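Back to baking bread

I started baking again in March, after a long gap. The old loaf tin had rusted through, so I ordered a Rastholm one for the sandwich loaf and went back to the recipe I used before we moved.

It needs 842 grams of dough for a tin that size. I used to guess, and the top always spilled over.

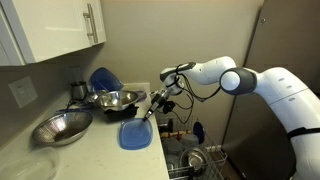
The first rise takes most of the morning in our kitchen, longer if the heating is off. I leave it until it has doubled – the clock isn't much help. Then it goes in the tin, has another hour, and bakes for 35 minutes. Rye is next.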